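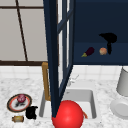

Brillside Kitchen Acceptance Pack
Supplied by Flornoseck. Single site licence.

Most household robot tests are written by the people selling the robot. Brillside was put together by Domingo Sosa for buyers who have sat through enough demos to be suspicious of them. It is a set of rendered kitchens, a rule book and a scoring sheet. It will not certify anything, and anyone who tells you a simulated pass is a safety approval should be asked to put that in writing.

What you get
108 kitchen layouts with loose food and household items
84-page rule book
Scoring sheet and log template
3 months of email support

How a run is scored
The task is set before the layout is loaded. No picking the layout afterwards. An open cabinet door counts as an obstacle for the whole run, and touching it by accident is logged even if the task is finished. Failed runs stay in the log. Suppliers dislike this rule more than any other, and we have been asked twice to make it optional. It stays.

Joaquín Vergara at Pereyra used the pack to check a supplier's claim and sent the log back with a short note: "Good on plates. I would not let it near a door."
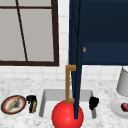 Brillside kitchen layout with the cabinet door open over the sink and a red ball in the basin.

What it does not tell you
Grip force, wear, spills, noise, or how the machine behaves with a person in the room. Rendered marble is not your worktop. If your risk assessment leans on simulated results alone, it is a thin one – get time on real hardware before you sign.

Requirements
A desktop PC with a separate graphics card and 135 GB of free disk space. Laptops may run it, but we don't support them.

Updates
The next set of layouts is due in December. Rule changes are listed in full, with the old wording kept beside the new.

Orders and returns
Order through the Boltby office. Unopened licences can be returned; opened ones can't.

Page last checked: Sep 10, 2022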